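4.2 Where borrowed books were read

The loan records tell us what was taken out of the Cloltasberg branches but not where it was read, so this part of the study relies on the reading diaries. Diaries were handed out in September to 46 borrowers, of whom 44 returned one that could be used. The two missing diaries both came from the Heffernan branch. Between them the remaining readers made 1,809 entries, each giving the time of day, the title, the number of pages and the place where the reader had sat or lain down. An entry was counted as one sitting even when the reader got up to answer the door or make tea, provided the same book was picked up again within the half hour.

Bed was the most common place in the late evening, as earlier diary work by Kwok had led us to expect. During the day the pattern was less clear. Readers who were in paid work did most of their daytime reading on buses or at a desk over lunch, in short stretches of a few pages. Retired readers named a particular chair far more often than a room. Several wrote "my chair" throughout and had to be asked afterwards which room it was in. The kitchen table came up mainly for newspapers and for cookery and gardening books, which are large and awkward to hold.

We had thought that large-print borrowers would sit nearer to a window than other readers. The diaries do not support this. Large-print readers did sit by a lamp more often, but they also read later in the day, and once entries made after dark were set aside the difference was too small to report. The question on lighting was badly worded — it asked about "good light" without saying what we meant — and it was changed before the second round.

Slamet Kwok coded all the place entries and a second coder checked 200 of them. Most of the disagreements were over sofas and armchairs, where readers had used the word "settee" for both. These were settled by telephone. Entries made on the Pusora mobile library itself were left out, as were those from hospital stays. 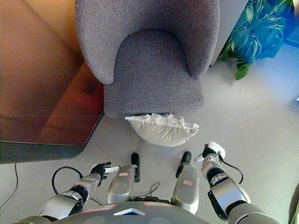

Long sittings, which we define as those of an hour or more, made up about a fifth of the daytime entries and were mostly spent in an armchair. Readers who gave a reason tended to mention their arms and neck before they mentioned quiet. A hardback novel is heavy to hold up for an hour, and several people said they rested an elbow on the chair and changed sides as they went. They also wanted somewhere to put a cup, their glasses and the book itself. The arrangement they described was close to the one in Figure 3, where a grey armchair has its back and arms in one rounded curve and a wooden table stands to the left. Readers without a table in reach used the floor or the arm of the chair, and their diaries record more breaks. We did not ask which hand they held the book in, and the second round of diaries includes a question on this.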